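Two-arm tray cell: left arm drifts off its pick height over a shift, right arm fine

Asked in: Small cells and benchtop automation
Viewed 1,268 times

posted by stukedstead_bench

We run a small benchtop cell in our Stukedstead workshop. Two arms on one white table, each with a two-finger gripper and its own tray. Left arm works over a blue plastic tray, right arm works into a stainless one. The controller is a Brannigan unit, with both arms on it and a shared e-stop. The arms are programmed by hand-teaching points, with no vision involved in the pick.

The right arm has been fine since commissioning. The left arm is taught at the start of the day with the fingertips 3 mm above the tray floor, and by mid-afternoon it is touching the plastic. If I re-teach the point it holds for an hour or two and then creeps again. The drift is always downward. Sideways I can't measure any.

What I have done so far:

Re-zeroed all joints on the left arm, twice.
Swapped the payload figure between the two grippers in the controller to see if the fault followed. It did not.
Replaced the finger pads on the left gripper.
Checked the supply voltage at the controller under load. Steady.
Logged cycles. The last fault came at cycle 2,645 after a restart, the one before that much earlier, so I don't think it's a fixed count.

No error codes. Joint temperatures look normal to me, although I have nothing to compare them with except the right arm. The workshop is unheated, and in August the mornings are cold enough that we leave the cell idling for a while before anyone teaches a point. Is this a worn joint, or am I missing something in the setup? I would like to avoid sending the arm away if possible, as the turnaround is long.

posted by raduston_maint

Check the base bolts. Had the same on ours and it was the base bolts.

posted by cellfitter

Base bolts are worth a look, but a loose base normally gives you scatter, with the error going whichever way the arm was last thrown. You are describing a one-way creep that resets when you re-teach. I would work through the following in order before blaming a gearbox.

First, find out whether the arm is moving or the tray is. Park the left arm at its taught point in the morning and set a dial indicator on the table, with the tip on the underside of the gripper body. Note the reading. Put the indicator away, run the shift, park at the same point and measure again from the same marked spot. If the gripper reading has not changed, the arm is innocent and you should be looking at the tray. Plastic trays bow. A bowed floor that has come up in the middle looks exactly like an arm that has come down. A stainless tray is a lot stiffer, so swapping the arm settings tells you nothing about this. Swap the trays instead, re-teach both arms and see which side drifts.

Second, if the gripper really has dropped, compare the commanded and actual joint angles on the shoulder and elbow. Write down both values at the parked point, morning and afternoon. A joint that reports the right angle while the tip is low has slipped between the encoder and the output, and that means clamp screws or the coupling. A joint that reports a growing error is short of torque or has the wrong gravity model. On the Brannigan controllers I have worked with, the gravity model needs the mass of the gripper, the centre of mass and the mounting orientation of the base. You say you swapped the payload figure. Did you swap the centre of mass as well? It is on a separate page and it is easily left at zero.

Third, the cable bundle. This is where I would put my money if the tray test comes up clean.
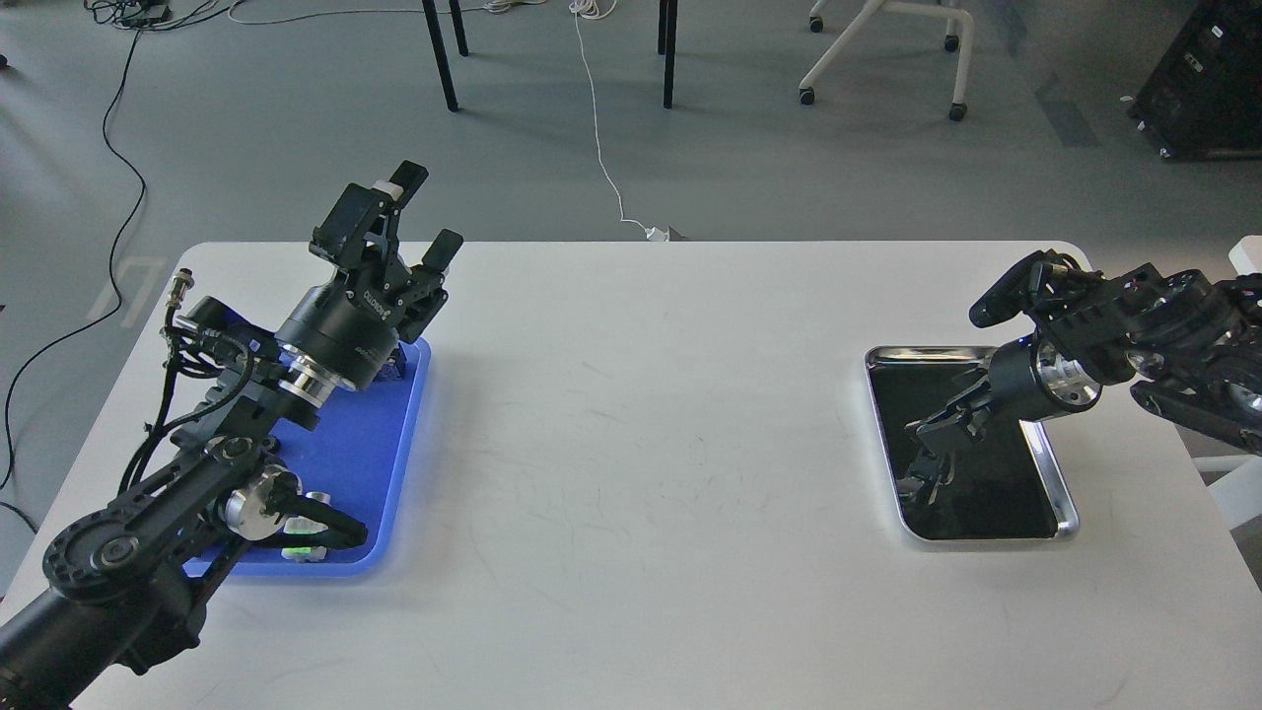

A bundle that runs the full length of an arm should have a service loop at every moving joint and a fixed clamp on the link either side of it. If the clamp on the upper link lets go even a little, each cycle pulls a bit more cable through towards the end that moves most. After a few hours the slack has gone from one loop and turned up in another, and the arm is carrying a spring that was not there when you taught the point. Re-teaching hides the problem until the bundle shifts again, and cold jackets are stiffer, so the morning point is taught against a different load anyway.

To check it, put a paint-pen mark across the cable and the edge of the clamp at each fixing. Run a full shift. If any mark has split, you have found your slip. Re-dress the bundle with the arm at full reach, then fold it through its whole range by hand with the drives off and watch for a loop that goes tight. Do not over-tighten the ties. A flattened cable will fail inside the jacket and give you intermittent faults that are much harder to find.

While you are in there:

Put a torque wrench on the clamp screws at each joint, using the figures in your arm's manual. Mark each one with paint once it is done.
Check the gripper flange for play with the drives on. Push up and down at the fingertip, then sideways.
Move any charger leads or spare cable off the table edge. They have a way of ending up under a tray.
Isolate and lock out before your hands go anywhere near the links. With two arms on a common e-stop, releasing it for one releases it for both.

If all of that is clean, then yes, suspect the shoulder reducer, and measure the backlash before you send it anywhere. The Breturberg service sheet has a decent method with a lever and an indicator — it takes 2 people, one to load the lever and one to read.

posted by stukedstead_bench

Centre of mass was at zero on the left arm and correct on the right. Fixed that and most of the drop went away, nearly all of it. Marked the clamps as suggested and the one above the elbow has split by a couple of millimetres after one shift, so I will re-dress the bundle next. Tray swap made no difference. Base bolts were tight.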